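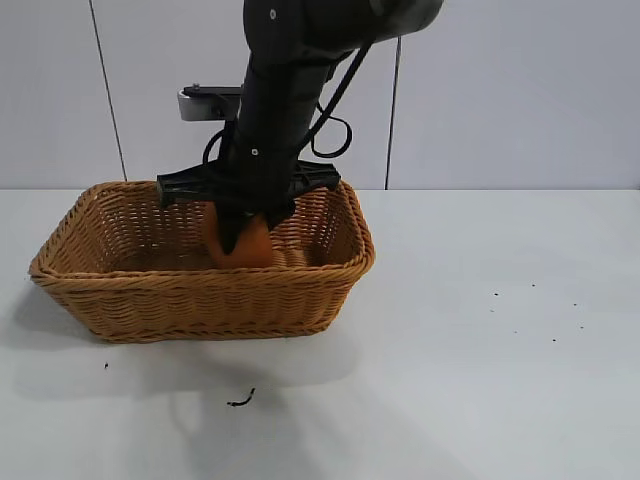
Does it matter which language you watch a dubbed cartoon in first?

For me it mattered a good deal, and I only found out when I went back to one I had known since I was small.

The film is Stinula, a hand-drawn feature about a lighthouse keeper's daughter who follows a flock of geese inland. We had it on tape in the English version. I must have seen it 43 times before the tape gave out, so I know that dub the way other people know hymns. The new disc from Irance has the original track and 16 dubs on it, and over the past month I've been working through as many as I could stand.

The daughter is the part that changes most. In English she is played as a brave little girl, a bit loud, always announcing what she is about to do. In the original she hardly raises her voice. The scene at the weir, where she lets the boat go, has no line in it at all. Our version put one in ("I'm not afraid of you!") and covered it by having her turned away from us, so there was no mouth to match. I had quoted that line for years.

The father gets a better deal in English. His song is lower and slower, and whoever translated it kept the list of ships' names intact instead of hunting for rhymes. The original singer rushes it, to my ear. I expect people who grew up with him would say the opposite.

Then there's Benítez, the ferryman. He is on screen for perhaps four minutes and most of the dubs give him to an actor who is plainly doing another part as well. In the Spanish one he gets a proper performance — dry, tired, rather kind — and his goodbye on the jetty became my favourite part of the whole film. I'd never given him a thought before.

A few notes for anyone buying the disc. The subtitles follow the English script, so they don't match the original track in a lot of places, the weir included. The songs are subtitled in only 2 of the languages. The picture has been cleaned up a little too hard and the fog has lost some of its grain. The old Mosik edition is softer but I prefer the colours on it, particularly the night scenes.

I still haven't tried the Polish or the Finnish. I'm planning to watch both in May, and after that the short sequel, which I've avoided so far as the geese talk in it.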